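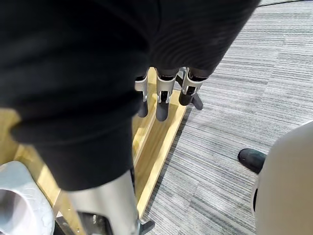
Zurham Walkers Forum > General > House shoes after long hikes?

deswood_dan
Finished the Macapagal loop in May, 18 miles, and my feet were toast! What do you all change into at home? I've been going barefoot and my heels hate me for it.

Meenakshi Pai
Ooh, my favorite topic! Something with a real footbed, every time. I keep a pair by the door and my arches were so much happier within 2 weeks.
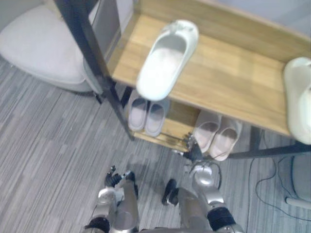

I'd also go up half a size, feet swell a lot on the downhill side (mine do, anyway).

tarnhill60
Have to disagree. Barefoot is great if you build up slowly. I'm 60 and haven't owned slippers in years. Do your calf raises!

deswood_dan
On tile though?? My kitchen floor is brutal.

tarnhill60
OK, tile is rough, I'll give you that. Get a rug!

Meenakshi Pai
Calf raises yes, barefoot on tile no way. My routine:

1. Boots off, fresh socks on, feet up for a bit.

2. Slides or slippers for the rest of the evening.
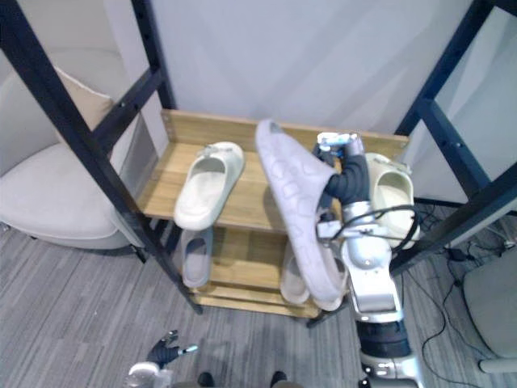 3. Roll each foot over a tennis ball before bed. So good!

deswood_dan
Trying all of it after the Clillier ridge walk. Anyone else coming?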